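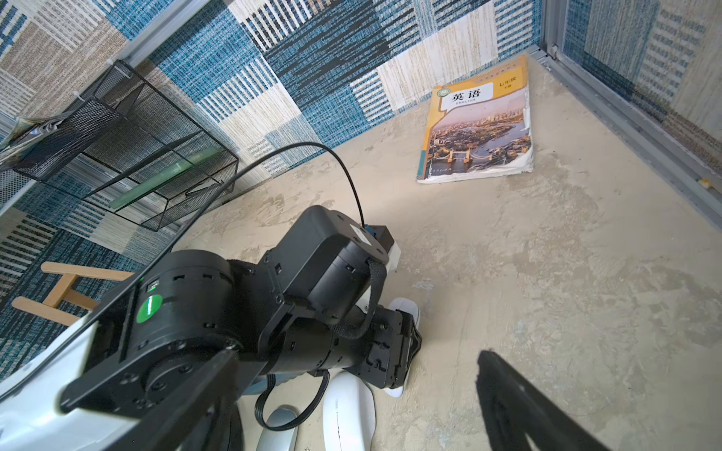
Operations > Automation > Equipment planning > Minutes

Reading time: 2 min

Minutes of the equipment planning meeting, November, 14:00

Chair: Folke Hedlund
Apologies: none

1. Minutes of the previous meeting
Agreed, with one correction: the Granström quote excludes delivery.

2. Second sorting cell
The Stuvine cell will be copied as it stands: two arms on a shared front rail, one wrist camera per arm, patterned wall covering. Jekix has quoted for the arms and Granström for the rail and corner posts. The Jekix price holds for 30 days. F. Hedlund to ask whether mounting plates are included.

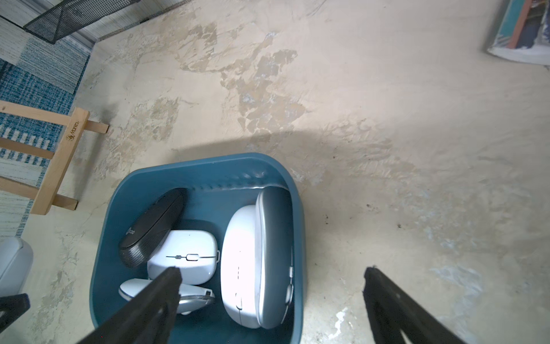 Item 2: mice in the blue bin, seen from the wrist camera.

3. Gripper fingers
Fingers are treated as a consumable from next year. Budget line set at 10 pairs per cell. A softer tip from Boterham was discussed and deferred until samples are in.

4. Test objects
Computer mice stay as the main object set. Purchase of 100 used mice in mixed shapes approved, together with bins of the present size. Taller bins were proposed and not supported, as they restrict the wrist angle.
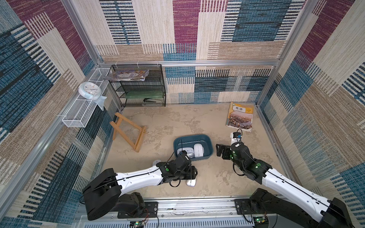 Item 4: both arms at the bin, fixed camera.

5. Spares and cabling
Spare wrist cable sets to be held on site, one per arm. Controller boards are on long lead times and should go on the first order. Roughly 200 hours of running are planned before the first service, so joint spares can wait for the second order. The existing fixed camera model will be used again if stock allows.

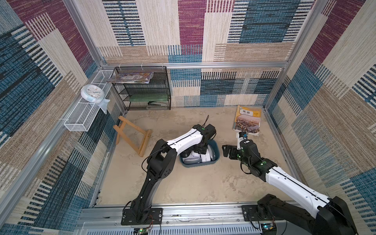 Floor covering for the new cell is to match the old one. Cost to be taken from the fittings budget.

6. Actions
FH: Jekix mounting plates, Boterham samples.
FH: revised Granström quote with delivery.

Meeting closed 15:10.

Contact | Copyright Stuvine | Back to top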